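# Unit 6: Showing a Robot a Task

Handout for the lab section, March 2020

Read this before you sit down at either station. Last unit covered writing motions out as waypoints. From now on the robot gets its motions from a person, either by hand guiding or by remote control, and your job is to produce recordings that a learning program can use.

## 6.1 Two ways to show a task

**Hand guiding.** You put the arm in its free-drive mode, take hold of it near the wrist, and move it through the task. The joint angles are logged as you go. It's easy to learn and you feel contact directly, through the metal. The drawbacks: your hands and sleeves end up in the camera view, and one person can't guide two arms well at the same time. It also logs the forces you put in along with the forces from the object, and the two are hard to separate later.

**Remote control.** You stand at the leader station and move a pair of handles. The arms follow. The cameras see only the robot and the object, which is what they will see when the robot works alone. You feel little or nothing of the contact, so you have to judge it by eye. Most people press too hard for their first few sessions.

We use hand guiding for one-arm tasks in week one and remote control for everything after that.

## 6.2 Terms

- **Episode** – one recording, from the start pose to the stop key.
- **Leader / follower** – the handles you move, and the arms that copy them.
- **Clutch** – the pedal that disconnects leader from follower so you can reposition your hands.
- **Drift** – the follower lagging or creeping away from where the leader says it should be.
- **Reset** – putting the object back to a legal starting position between episodes.

## 6.3 The furniture set

The Sanside set was recorded on household objects: stools, chairs, a folding rack, a small shelf. It holds 2,065 episodes. Of these, 433 use both arms on a chair, and 241 of the chair episodes were kept after review. That is a low share. The usual reasons for dropping one were:

- the operator paused for more than five seconds with the grippers closed
- one arm did all the work and the other just hovered
- the object left the head camera view
- the clutch was used in the middle of a grasp

The last one does the most harm. When you clutch, the follower stops but the log keeps running, and the program learns that stopping halfway through a grasp is part of the task.

## 6.4 Working with two arms on a chair

A chair is awkward for grippers. It is wide, it slides, and the places you can hold are thin. Some rules that have held up:

1. Bring both arms to a waiting position before either one touches.
2. Close on the part from both sides. If one gripper arrives early, the chair turns and the second one has to chase it.
3. Work near the joint of leg and seat. Holding a leg by its far end gives the chair a long lever to twist with.
4. Once in contact, move slowly – slower than feels natural.
5. Open both grippers fully before backing away.

Watch the cables. They run outside the arms, and a wide elbow motion can drag one across the object. If a cable catches, stop the episode and mark it as failed. Don't try to shake it loose while recording.

Vary your starting positions. Ten episodes from the same spot teach the robot that one spot.

## 6.5 Logging

The Clikley recorder saves one folder per episode. Check the following before you move on:

- joint logs from both arms have the same start time
- the head camera video plays to the end
- the label field is filled in (`success`, `fail`, or `unsure`)

Use `unsure` when you mean it. A wrong `success` costs more than a missing one. Folders without a label are deleted overnight.

Each group has 285 minutes of station time for the whole unit. Resets count against it, so have one partner reset while the other checks the last folder.

## 6.6 To hand in

Your labeled folders, and one page on the following:

- Which step of your task was hardest to do by remote control? Would hand guiding have helped?
- Pick one failed episode and find the moment it went wrong in the joint log. Is it visible in the video at the same time, earlier, or later?
- How did you choose your starting positions?

Reading for next time: the Jayawardena notes, sections 2 and 3. Section 4 on the Ostum controller is optional, but read it if your follower arms showed drift.

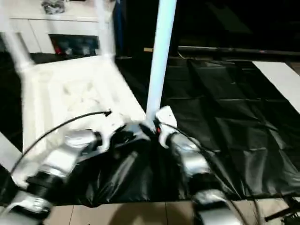 *Figure 6.1. Two grippers at the joint of leg and seat on a tipped chair, head view. See 6.4, rules 2 and 3.*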